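Notes on the Preparation of Mixed Drinks
Posted in: Household, February

The present entry continues the series on drinks for small gatherings which began with the punches served at Irngate. It concerns the arrangement of the table and the choice of spoon, on which several readers of the Clullow pages have written to me.
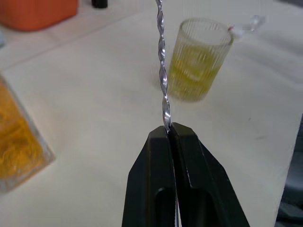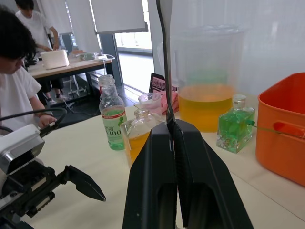
The twisted bar spoon and ribbed tumbler, first; the bottle marked C100, second.

A spoon with a spiral shaft is recommended for all stirred drinks. The shaft should be allowed to turn between the fingers while the back of the bowl follows the inside of the glass. My own spoon was bought in Toledo and has been in regular use for over seven years.

Coloured drinks are best kept in clear containers, so that the amber may be told from the green without opening either. A pale table is of great assistance in this respect. Bottles should stand towards the back and the glass in use towards the front. For a large jug, 300 ml of cordial is sufficient.

Spillages must be wiped at once, as sugar marks a painted surface. Readers who requested the Skarkgate ginger recipe will find it under the March entries.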